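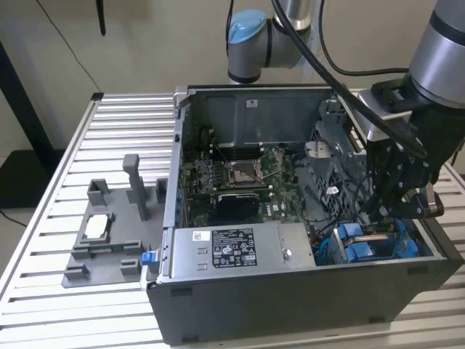
On its side, with the empty socket in the middle.

August
By Viola Lombardi

Search this site
Search
Go

The computer had belonged to the firm of Flenero & Flatov for thirteen years, which made it senior to everyone but Flatov.

It was laid on its side on the slotted table a little after three in the afternoon and its panel was taken off. Bondarchuk, who had been sent over from the Virnport office to do the job, looked in and said "Hmm." He charged by the hour and had several of these.

"Is it bad?" asked Flenero.

"It's a computer," said Bondarchuk.

Flenero had never seen the inside. She had pictured something grander, given the noise it made. There was a green board, some thin wires wandering over it like people looking for the exit at a wedding, and a cluster of blue plastic latches in the corner that struck her as the only cheerful colour in the whole business.

"Where's the part that thinks?" she said.

Bondarchuk pointed to the metal frame in the centre of the board, and the square of nothing it was holding.

"There," he said. "When there is one."

Flenero considered this. She thought of the quarterly statements. She thought of invoice 1138, which had gone out to a dairy in the next valley for the hire of a marquee the firm had never owned, and which the dairy, being polite, had paid.

"How long has it been like that?"

"Since I took it out. Ten minutes."

"Oh," said Flenero. She had been hoping for longer.

Flatov came in then with his coat on. He had opposed the repair from the start, on the grounds that the computer had always got there in the end, and so had he. He stood at the table with his hands behind his back, the way he stood at funerals, and read the small white letters on the board.

"Dell," he said. "I always thought that was just on the front."

"They put it inside as well," said Bondarchuk.

"Who for?"

It was a fair question and Bondarchuk gave it another of his hmms — a long one, almost twenty dollars' worth by Flenero's reckoning.

"Will it remember us?" said Flatov.

"That's the drive. This is the processor. It won't know the difference."

"But it'll be quicker."

"It should be."

Flatov didn't care for this. He had built a good part of his working life around the wait between pressing the button and seeing the ledger. He made tea in it. He had once, in a bad winter, proposed to his wife in it, by telephone, and been accepted before the columns came up.

"How much quicker?" he said.

"You won't have time to sit down."

Flatov looked at the empty socket for a while. Then he took off his coat, hung it on the door and went to put the kettle on, while there was still some call for it.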